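Stop Cleaning the Table

2020-03-02

Most teams that collect demonstrations for a learning system report one number, the count of episodes. At Griva we reported 410 for our first clothing set and were pleased with it. The policy trained on those episodes picked garments well on the bench where they were recorded and poorly on every other bench.

The fault was in how we reset. Operators put the same shirts back in nearly the same place, on a bare surface, because that was the fastest way to get to the next recording. The count went up and the variety did not. I would now trade all 410 for 300 recorded with an untidy table and a different starting heap each time.

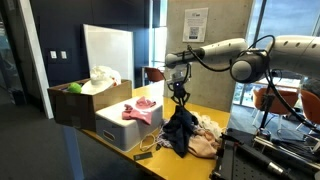

Clothing makes the case stronger than rigid parts do. A garment has no fixed shape, so where it can be gripped depends on how it fell and what it fell against. Bins, boxes and stray cables change which approaches are open to the arm. If they never appear in the data, the system has no grounds for handling them later.

The usual objection is cost. A messy reset is slower, and more attempts fail. Both are true. For the second set, named Fistitz, we kept the failed grasps and labeled them – 13 categories at first, cut to eight when operators could not agree on the rest. Those labels have been more useful to us than another batch of clean successes would be.

I would also ask that published sets state the reset procedure in plain terms: who places the objects, by what rule, and how often the rule changes. An episode count without that tells a reader very little. Ours will be included when Fistitz is released in June.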